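ROBOT CELLS IN PRACTICE — week 6 handout
Looking after the two-arm table cell
Notes: Mareike Brandes. Bench sessions: Fouad Mansour
Handed out Thursday, August 13, 2026

Read before the bench session. Bring the log sheet, bring closed shoes. Last week's group ran over so we start on time.

1. What the cell is
Two arms behind one white table, kitchen-type tasks. In the notes we say "left" and "right" as seen from the operator side, table in front of you. The Quansah manual numbers them the other way in chapter 2 and then switches back, ignore chapter 2.
Each arm on its own pedestal. Table is NOT bolted to the pedestals. Everything in section 4 comes from that one fact.
Control cabinet is the Dritamard unit by the wall. Program name for the pot-and-vegetable task is WORNLEY-27, please don't save over it. Save as your group number.

2. Before power
Walk around once. Actual walk, not a look from the chair.
Floor cables first. Anything lying where a foot or a chair wheel goes gets moved back before anyone sits down.
Pedestal cable: run a hand down it, top to bottom. Feel for a flat spot or a kink. Flat spot = stop, tell Fouad.
Base bracket bolts: check the paint line across each bolt head and the bracket. Lines should match up. If a line is broken the bolt has moved. Don't just tighten it and carry on, write it in the log, then re-torque to the value on the card inside the cabinet door, then new paint line.
Table clear of tools. We lost a hex key into a pot in March and the gripper found it before we did.

3. Power up and home
Main switch, wait for the cabinet to finish its self test. E-stop in, then out, then reset. Every person in the group presses the E-stop once, so you know how it feels.
Home ONE arm at a time. Right arm first, it has the shorter way back. Speed at 13 percent until both arms are home.
Gripper: open, close, open. Listen. A dry click at the end of travel is fine. Grinding is not.
Fingers must be empty when you zero the gripper. If it zeros on something, every grasp width after that is wrong by the thickness of that something, and the controller won't complain about it.

4. Table registration
The table gets bumped. By hips mostly. 5 mm at the edge of the table doesn't feel like anything but it is the difference between fingers around a knob and fingers into a glass lid.
Procedure:
- fit the touch pin in the right gripper (drawer 2, pin only, not the long one)
- touch the far left corner, far right corner, near right corner, in that order
- read the error on the pendant. Under 1 mm, accept. Over 1 mm, do it again slower
- over 1 mm twice: the table is rocking. Check the feet before you touch the software
- pin OUT. Say it out loud
Then the left arm, same three corners. The two results get compared automaticaly and the difference goes in the log, column D.
If the arms disagree with each other but each one looks fine alone, the problem is nearly always a pedestal and not the table. See bolts, section 2.

5. Laying out the test items
Purpose of the layout is to check the cell after maintenance, not to make it look good. Same kinds of things each time: something with a lid, a few items close together, a tray.
Items close together is on purpose. Open fingers need room on both sides, and a tight group shows a bad registration right away. Spread everything out and a badly set cell will pass.
Pot handle: write down which way it points before you run. Grasp plan for the handle is separate from the grasp plan for the lid and people mix them up.
Glass lids give reflections. The camera sometimes reads a bright spot as the knob. If the pick point on the pendant is sitting on a reflection, turn the pot a little and take a new capture. Do not "help" by dragging the point over, we are checking the camera too.
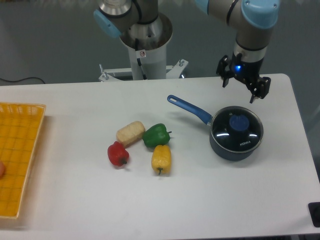 Fig. 6.1 Check layout. Right gripper open behind the lidded pot, peppers grouped mid-table, yellow tray on the left.

Look at the height of the fingers relative to the lid. Approach height is a parameter (APPR_Z), it does not adjust itself when you swap to a taller pot. Change the pot, change the number. Then a slow run with a thumb on the stop.

6. Fault codes you will meet
738 — gripper width not reached. Usually a bad zero, go back to section 3. Sometimes worn finger pads
47 — joint limit warning. Arm is reaching too far, move the item closer, don't widen the limit
27 — camera exposure. Same number as the program, no relation, sorry
Anything else: photo of the pendant, then Fouad. Do not clear it first!!

7. Pads and cleaning
Pads get wiped after every session, damp cloth, no solvent. Flenduneck pads only, the other ones in the drawer are a hair thicker and you have to re-zero.
Table wiped last, arms parked. Don't lean on it, or you have just undone section 4 for the next group.

For next time: fill in columns A to D from your own run, and half a page on what your registration error was and were you think it came from. One sheet per group. Mareike collects them at the door.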